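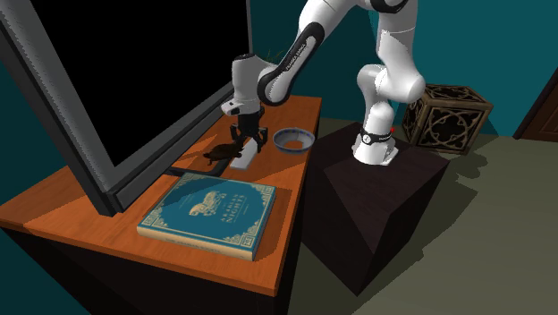
Simulated robot arm above a wooden table, with a small white block under the fingers.

Print this page | E-mail this page

Search this site Enter keywords Go

Smart Shopping for Everyday Things
Clumdale Evening Classes
Handout 4: Buying a bag you will still like in August

Welcome back, everybody, and thank you for bringing so many bags to the last class. I had asked for one each and some of you came with the whole closet, and I loved it. These notes cover what we went through together, plus a few things I ran out of time for (the clock in that room is fast, I'm sure of it).

Start with what you carry

Before you look at a single bag in a single store, empty the one you use now onto the kitchen table. Leave it all there a minute and sort it into what you used this week and what has been riding along for free. When I did this myself I found two umbrellas, a library card from Plovden, where I haven't lived for years, and enough receipts to stuff a pillow. The pile you used this week is the pile you are shopping for. Write it down, and next to each thing write whether it has to stay flat, stay dry or be easy to grab.

Take that list with you. Better still, take the things themselves in a grocery sack and ask if you may try them in the bag. Most salespeople are perfectly happy to let you, and a laptop that "should fit" has a way of being one finger too wide for the sleeve.

Materials

Canvas is friendly and forgiving. It comes in weights, given in ounces, and for a tote that will see real use I'd look at 10 ounce or heavier. Thinner canvas folds up nicely in a drawer but goes soft at the corners, and once a corner goes the pens are not far behind. Waxed canvas sheds rain and picks up creases that some people adore and some can't stand, so have a look at an old one before you commit. Please don't put it in the washing machine!

Nylon and polyester are the lightest choice and dry quickly. Look at the back of the fabric as well as the front. A coating that is already flaking in the store is telling you something.

Leather is where the money goes, and where the labels get slippery. "Genuine leather" only tells you that it is leather; it says nothing much about how good it is. "Full grain" means the top surface of the hide has been left alone, marks and all. "Bonded leather" is scraps and fibers pressed together with glue, and it tends to peel. If the label won't tell you which one it is, ask, and if the answer is vague, keep your wallet closed a little longer.

A word about old names

Several of you asked about the Boonyarit satchel with "Since 1828" stamped inside the flap. It's a handsome bag, and I said so in class, but a date on a flap is about the name. It can't tell you who sewed this bag, or how well. Names get bought and sold like anything else. Judge the stitching in front of you as if the stamp weren't there, and if you still want it, then enjoy the stamp too – there's no shame in liking a bit of history on your shoulder.

The five-minute check

Do these in the store, in good light, with your reading glasses on if you need them.

Run the zipper all the way, both directions, three times. It should go around the corners without you holding the fabric.

Tug the handles gently where they join the body. You want to see a box of stitches with a cross in it, or rivets, or both. A single row of stitching is fine on a gift bag and nowhere else.

Turn the lining out as far as it will come. Raw edges that are fraying now will be holes later.

Put it on with your coat. Walk to the end of the aisle and back. Does it slide off? Does the buckle dig in? Sit down with it too, if you take the bus.

Weigh it in your hand empty. A lovely heavy bag is still heavy before you've put a thing in it.

What it really costs

We did this sum on the board and I promised to write it out. Say a bag costs $192 and a plainer one costs $80. If the first lasts you eight years, that is $24 a year. If the second lasts two years, that is $40 a year. The dear one wins, on paper. Now turn it around: if the plain one lasts four years, it comes to $20 a year, and you got to keep more of your money at the start. So the price on the tag is only half of the sum, and the other half is a guess. Make your guess from the stitching and the zipper.

Add in repairs while you're at it. A new zipper can cost a good share of a cheap bag's price, so it's worth asking before you buy whether the maker does repairs, for how long, and who pays the postage. Read the warranty for the words "normal wear." Those two words leave out a great deal.

Buying a bag for somebody else

Bags are harder to give than scarves. If you must guess, go smaller and plainer than you think, skip the monogram, and tuck in the gift receipt. A zip pouch in a good fabric is nearly always welcome, and it goes inside whatever bag they already love.

For next time

Please bring your list from the kitchen table and one bag that let you down. We'll look at where it failed. If you are coming by way of Milten, remember the lower parking lot closes at 9:00 p.m., so leave your car in the upper one. Next up after that is umbrellas, and I have opinions.

Print this page | E-mail this page

Reader comments (3)

Did the table thing and found the spare house key I'd been blaming my son for. Will be apologizing. Also my bag is now half as heavy.

Do you have any advice on backpacks for a short person? Every strap I try ends up with a yard of webbing hanging off it.

On waxed canvas: mine got a bit of wax on a cream sweater the first summer, so wear it with something dark until it settles. Still my favorite bag. See you at the umbrella class.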